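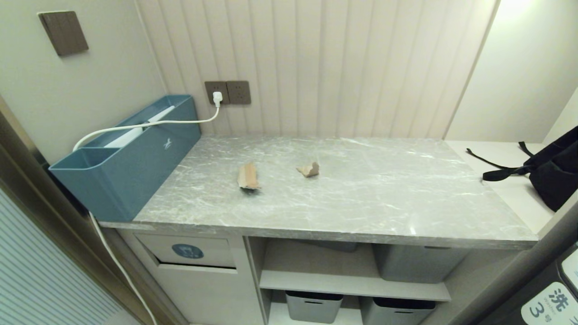
Vista de la cámara de cabeza. Dos trozos de cartón sobre la encimera con dibujo de mármol gris.

Zeso-Encimera: subconjunto de fallos de agarre
Versión 2, julio

Contenido
Episodios de recogida de restos pequeños sobre encimera, teleoperados y autónomos, en los que la tarea «retirar cartón» terminó en fallo o en parada de seguridad. El subconjunto se separó del conjunto principal Zeso a raíz de la incidencia descrita más abajo. No se recomienda para entrenar políticas sin filtrar antes por el campo causa.

Episodios: 84
Con parada de seguridad: 79
Sin parada, fallo por tiempo agotado: el resto
Duración máxima por episodio: 90 segundos

Incidencia
El planificador Ostier calcula la altura de agarre a partir de la nube de puntos, con un plano de apoyo ajustado por mínimos cuadrados. En superficies veteadas el ajuste quedaba por debajo de la altura real del tablero. Con objetos altos el error no tenía consecuencias. Con fragmentos casi planos, los dedos bajaban hasta hacer contacto con la encimera y el límite de fuerza detenía el brazo.

Tras la parada, el controlador reintentaba el mismo agarre sin recalcular el plano. En la versión anterior el reintento no exigía confirmación del operador. Este comportamiento se clasificó como fallo de seguridad y está corregido en el controlador, pero los episodios conservan las trazas originales.

Segundo modo de fallo
Los trozos curvados que se apoyan de canto proyectan una sombra tenue que el segmentador Brumano incluía a veces en la máscara. El centro de agarre se desplazaba hacia la sombra y la pinza cerraba en vacío. Etiqueta: mascara_sombra.

Campos
id: identificador del episodio
causa: plano_bajo, mascara_sombra, tiempo, otra
fuerza_z: serie temporal en newtons, sin filtrar
reintentos: entero
plano_est: coeficientes del plano estimado
plano_ref: coeficientes medidos con palpador; vacío si no se midió

Zonas excluidas
Las tomas de pared, los cables y el organizador azul del extremo izquierdo quedan dentro del campo visual y fuera del volumen de trabajo. Cualquier trayectoria que entre en esa zona debe tratarse como inválida. La máscara está en zonas/encimera.json, en coordenadas de la base.

Limitaciones conocidas
Una sola cocina (Meléndez) y una sola encimera. La iluminación no se controló. plano_ref falta en los episodios más antiguos. La anotación de causa la hizo una persona, sin segunda revisión; los casos dudosos están en «otra».

Pendiente
Repetir las medidas con palpador en el borde derecho de la encimera.
Publicar las trazas con el controlador corregido.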